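Gondska hand controller, reviewed after a month of teaching by remote

We bought the Gondska to replace the pendant we used for showing our arm new jobs. Our work is server repair, mostly processor swaps, and driving a chip towards a socket with arrow buttons was slow and made everyone bad-tempered. The controller cost £1,312 with the foot pedal. Karim Abdelaziz set it up in an afternoon, though the Sastry plug-in needed two attempts to install.

You hold the grip, press the pedal and the arm follows your hand. Motion scaling is the best part. At the finest setting a big sweep of the wrist becomes a tiny movement at the fingers, and you can hold a processor over the open socket and correct the tilt without holding your breath.
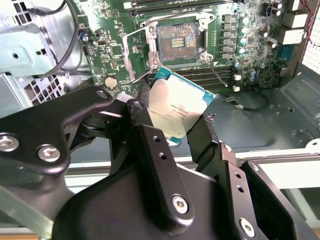 The weak point is feel. The grip buzzes when the fingers meet something, but it buzzes the same for a light touch and a hard shove — not much help over socket pins. Sidra Ansari now watches the wrist view for the last part and ignores the buzzing altogether.

Recording is simple. One button starts a demonstration, a second press ends it, and bad takes can be deleted from the grip. The cable is too short and the pedal slides on a smooth floor, so ours is taped down.

I would buy it again for close work. For moving boxes about, keep the pendant.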